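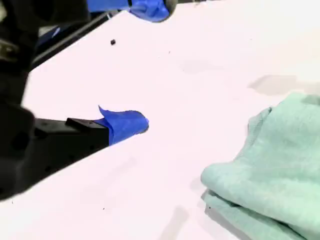

May 11, 2021

FX event study, rerun of the February batch. Bench notes, TK to check.

Reloaded the Truvetti tick file for the pound and the Canadian dollar. 108 headlines in the list after removing duplicates. The old list still had wire corrections counted as separate events, which inflated the trade-talks group. Corrections now inherit the timestamp of the first release.

Window set at 20 minutes either side of the headline. Tried 50 as well. The longer window picks up the London fixing on afternoon items and the spread behaviour gets messy, so those runs are kept in the Henska folder but not used in the tables.

Clock problem again. Coutinho stamps in local time, Truvetti in UTC, and the offset was applied twice to everything after the changeover to summer time. Thiện Khúc found it by plotting volume against hour of day. Fixed in the loader. Anything exported before today should be binned.

Results so far:
Minister quoted by name: move in the expected direction, mostly done inside the first few minutes.
Unnamed source: smaller move, partly reversed by the end of the window.
Denials: no clear sign. Sample is thin and I would not report it.

Confidence bands are from the bootstrap with the seed fixed at 70. Need to rerun with other seeds before anyone quotes the width.

Still open: whether to drop headlines that land on top of a central bank release. Werkeck dropped them in their write-up, but the cut-off they used isn't stated. Have emailed to ask. Until then both versions go in the appendix, labelled A and B.

Next: euro cross, same loader, same window.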